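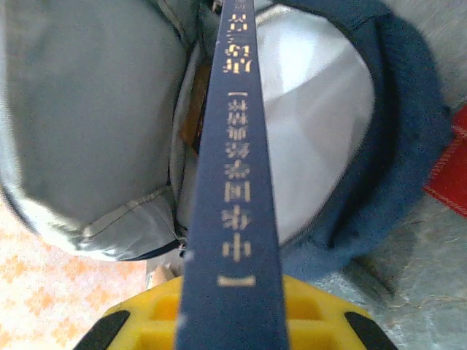 Fig. 2. Wrist camera view, with the spine of a book above the yellow gripper part.

Session notes, 27/10/2021 (A. Skyrme)

In hand guiding you move the arm yourself and the joint angles are logged. In remote control you drive it from a second device and see only what the cameras give you. Practice both before you record.

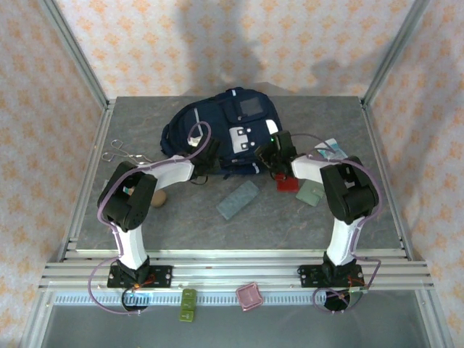

With two arms, start each demonstration from the same pose. Move slowly near the bag. Delete any run in which the arms touch. Hand in 149 runs to Pravesh Motaung.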